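Flotation tank log: low charred seed recovery at Odudel

Posted Sep 27, 2023 by the lab bench

Last updated: same day, after the second poppy seed run

This site uses cookies to remember your preferences. By continuing to browse you agree to our use of cookies.

Status: mostly fixed, leaving it open
Equipment: Vuorinen flotation tank, Lururard pump
Samples affected: everything from the Odudel pit fills, maybe the last of the Zerier ones too

What I noticed

So I've been sorting the light fractions from Odudel for a while now, and they were coming out weirdly clean. Lots of wood charcoal, plenty of modern rootlets (so many rootlets), the odd barley grain, and then almost nothing small. No goosefoot, no little legumes, none of the tiny weed seeds that were all over the Zerier samples from the same kind of soil. At first I was ready to believe it was a real pattern. Maybe people at Odudel cleaned their crops somewhere else! I had half a paragraph written about it.

Then I got to sample 657, which is the burnt layer at the bottom of a storage pit, and the heavy fraction was full of charred seeds that should have floated. That's when I stopped writing and started this log.

Step 1. Check the mesh

This was my first guess, since a torn mesh loses the small stuff and keeps the big stuff. I pulled the light fraction bag off the spout, turned it inside out and held it up to the window. No holes. I checked the stitching too, because the old bags used to go along the seam. All fine. I swapped it for a brand new bag anyway and ran half a bucket of leftover soil, and the result looked exactly the same as before. Lots of charcoal, hardly any seeds.
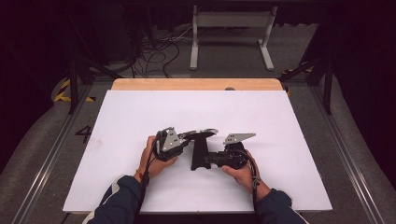 Step 2. Poppy seed test

If you haven't done one of these, it's the old trick where you toast some poppy seeds until they're black, count them, mix them into a sample and see how many you get back. It's a bit tedious but it gives you a real number to be upset about. I put in 200 and used soil from the sterile layer so I wouldn't be picking them out of everything else.

I won't make you wait for it: recovery was terrible. Well under half made it to the bag. A good share of the rest was sitting in the heavy fraction, stuck inside little lumps of clay about as big as a pea. Some I never found at all. I went through the tray twice, had lunch, and went through it again.

So the mesh was off the hook. Seeds that reach the bag stay in the bag. They just weren't getting there.

Step 3. Water flow

The Lururard pump has a dial on it, and somebody before me put a strip of tape across it with a mark that I had always taken as the correct setting. I opened it up past the tape. The water got livelier, the lumps moved around a bit, and then the whole thing started slopping over the side and carrying silt into the light fraction. Not good. Turned it back down.

Next I took out the pipe at the bottom of the tank, the one with the holes drilled in it. I'd say a third of the holes were plugged solid. The Odudel soil is a horrible sticky yellow clay and it had packed in there like putty. I poked them all out with a bamboo skewer, rinsed the pipe from both ends and put it back. With the dial at the tape mark, the water now came up evenly across the tank, where before it had been boiling away in one corner and doing nothing in the other.

I should say that cleaning this pipe is on the setup sheet. I did it in January when we put the tank back together. I haven't done it since then, and I've put a lot of clay through it.

Step 4. Soaking

Clean pipe or not, the clay lumps were still lumps. At Zerier we never soaked anything, because the soil there is sandy and falls apart as soon as it sees water, and I carried on the same way without thinking much about it.

I tried a few buckets in different ways. Plain water for an hour did very little. Plain water overnight was better, but the middles of the bigger lumps stayed dry and hard. Baking soda in warm water overnight was the winner by a mile, and in the morning the bucket was basically soup. I stirred it by hand, very gently, because charred seeds that have just been soaked will break if you look at them wrong. 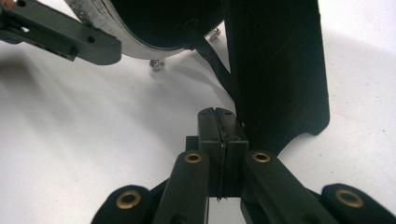

One thing to watch is that a bucket left for more than a night starts to go the other way. The charcoal gets waterlogged and sinks, and then you've swapped one problem for another. I left one for 2 nights by accident and the light fraction was noticeably thinner. So overnight, and no longer.

Step 5. Poppy seeds again

Same number of seeds, same sterile soil, clean pipe, soda soak, tape mark on the dial. Nearly all of them came back in the bag this time! A handful turned up in the heavy fraction and I can live with that. I did a small dance by the sink.

What about the samples already done?

This is the painful part. We kept the heavy fractions, thankfully, and they're dry and labeled. My plan is to soak them in soda and refloat them, starting with the pit fills. I did a small portion of 657 as a trial and got goosefoot, two kinds of vetch, and something flat and shiny that I can't place yet. It might be a knotweed. It might also be one of those small oily seeds that people grew and then gave up on, and I would love that, but I need to get it next to the reference collection before I get carried away.

The paragraph about crop cleaning is deleted. These pits are something like 3000 years old and I can wait another month.

Still open

- Refloat the rest of the Odudel heavy fractions
- Poppy test on the last few Zerier samples' settings, just to be safe
- Order more bamboo skewers
- New tape on the pump dial, the old one is peeling
- Figure out where the missing poppy seeds from the first run went. I suspect the drain.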